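Grarkia two-tier produce stand

Farm shop and greengrocer display from Rirkex. Stands against a wall or in the middle of the floor. Flat packed, two people to put up, allen key in the box.

Width 107 cm. Takes up to 100 kg spread evenly across both tiers - don't pile it all on the top. Trays lift out for washing. Warm water, mild soap, dry them the same day or the wood will mark.

Mangoes, lemons and the like up top, bitter melon and longer veg on the slope underneath.

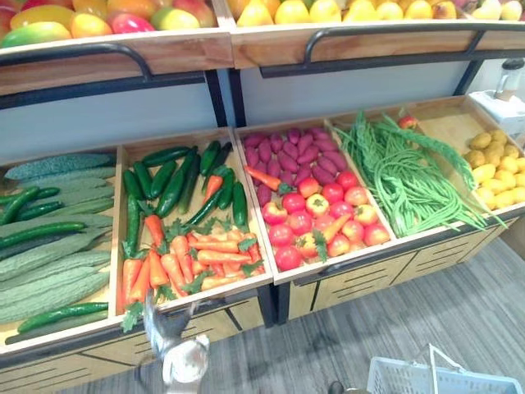
Delivery

Mainland orders leave the Pirach warehouse within 3 working days. Order before noon if you're in a rush. Kerbside only, so have somebody ready to help carry it in. Islands and Highlands - ask for a price first please. Next batch due June, oiled finish may be later.

Good with a plain grey basket for shoppers, baskets sold seperately. Carrots with tops on look best and sell best, in our view.

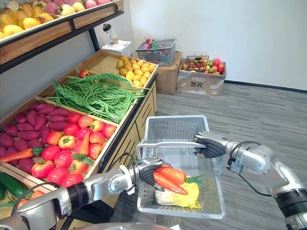 Returns and spares

Unused stands back within a month, original box. Spare trays, feet and bolts all kept in stock. Quote the code on the inside of the back panel when you order spares, it saves alot of emails. Basket handles also available in packs, same for the Athumani range.

Trade accounts welcome, ask for the price list.

Customer comments
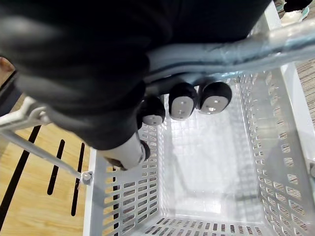
Athumani Stores wrote in that the stand went up in one evening and the lower trays hold more than their old one did, though the feet needed adjusting twice on an uneven floor and they would have liked a spare set of bolts in the box.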